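Writing Popular Romance - Week 4 handout
Blurbs, excerpts and opening pages
Tutor: Beca Lewis

Bring to class: one romance novel published in the last ten years, with its back cover text, and the first two pages of your own work in progress. If you are reading on a device, copy the blurb out by hand. You will be marking it up.

1. What the blurb is for

A blurb is sales copy. It is not a summary, and students who treat it as a summary usually end up with three paragraphs of plot and no reason to read on. A romance blurb has to tell a reader who the two leads are, what brings them together, what keeps them apart, and roughly how much heat to expect. Most do this in under 200 words.

Look at the order in which the information arrives. In most contemporary romance blurbs the first paragraph belongs to one lead and the second to the other. The third puts them in the same place and names the problem. Dual point of view novels follow this pattern almost without exception. Single point of view novels may give the second lead only a sentence or two, seen from outside.

Last week we looked at the blurb for Flotero, the island novel in your reader. Go back to it and underline every word that tells you about setting. There are fewer than you remember. The sense of place comes mostly from the verbs.
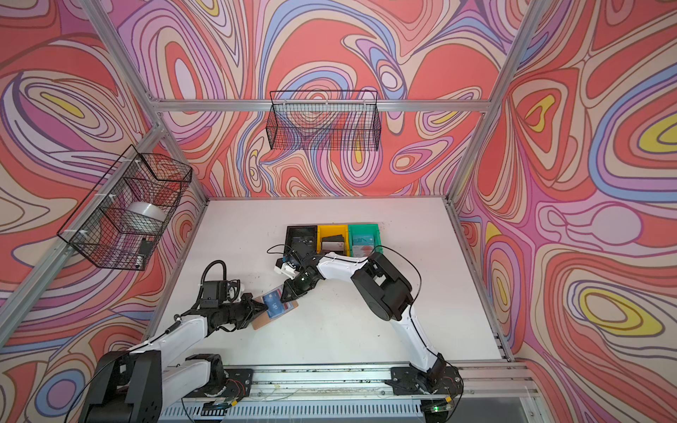
The obstacle is the part that students find hardest. "They come from different worlds" is too vague to sell a book. "She has 30 days to close the hotel he grew up in" is specific, and it also gives the story a clock. If your own obstacle could be cleared up by one honest conversation in chapter three, the blurb will show it up very quickly, and it is better to find out now than after the full draft.

2. Excerpts

An excerpt used for promotion, on a blog or at the back of an earlier book, is chosen differently from an opening. It does not have to introduce anybody. It does have to make sense alone, so avoid passages with more than three named characters or any reference to an event the reader has not seen.

Good excerpts tend to share a few features:

They start inside a moment that is already under way.
They contain dialogue from both leads.
They stop before the question in the passage is answered.
They match the heat level of the whole book. A very explicit excerpt from a mild book will bring in the wrong readers, and they will say so in their reviews.

In Zalewska, the second novel in your reader, the printed excerpt is the quarrel on the station platform. It comes from chapter 19. Read it first without the surrounding chapter, then with it. Make a note of anything you misunderstood the first time, and whether the misunderstanding mattered.

First person present tense is common in this part of the market, and it excerpts well - the reader is placed in a body straight away. It has costs. The narrator cannot know what the other lead is feeling, so writers fall back on eyes, jaws and breathing. Count the jaws in your own draft. Two in a book is plenty.

3. Opening pages

The old advice is to have the leads meet in the first chapter. It is still sound. There are exceptions, chiefly second-chance romances, where the leads met years ago and the first chapter can deal with the return.

Whatever the subgenre, the opening should show what the main character lacks. This need not be love. In Sornex it is money, and then quite quickly it is somebody to tell about the money. The love interest walks in on page four, and by then we know what kind of gap he might fill and why she would be wary of letting him.

Points to check in your own first two pages:

Whose head are we in, and how soon do we know?
Is there a mirror? Take it out.
Does the weather do any work?
How many sentences explain something that happened before page one? Try moving all of them to chapter two, then see which ones you miss.
Is there a line of dialogue on the first page? It is not compulsory, but if there is none you should know why. 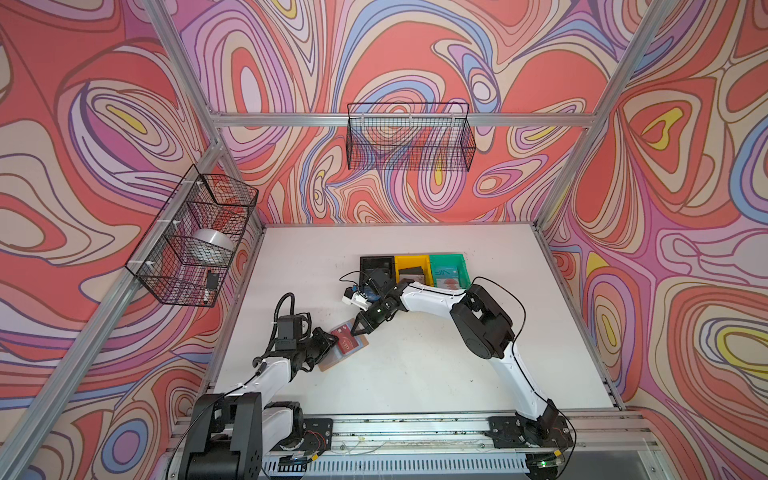
4. Exercises for this week

Exercise A. Take the blurb you brought. Mark each sentence L (about a lead), S (setting), O (obstacle) or T (tone). Some sentences will take two letters. Swap with a partner and compare.

Exercise B. Write a blurb for your own novel in no more than 200 words. Then cut it to half that. Keep both versions, as we will use the short one in week 6 when we look at pitch letters.

Exercise C. Choose an excerpt from your draft for a reader who has never heard of you. If you have not yet written a scene that would do, write one. It can be rough.

5. Reading for next week

Jokameo, chapters one to three, and the note on tropes in section two of the reader. We will be discussing the fake engagement plot and why it needs a witness, usually a relative. Please read the chapters in full. The grandmother is easy to skim and she carries most of the structure.

Assessment reminder: the first portfolio piece is an opening chapter of up to 2,483 words. The odd figure is the length of the sample chapter in your reader, which I would like you to use as a model for pace. Put the word count at the top of the first page, double space the text and number the pages. Blurbs are not counted in the total.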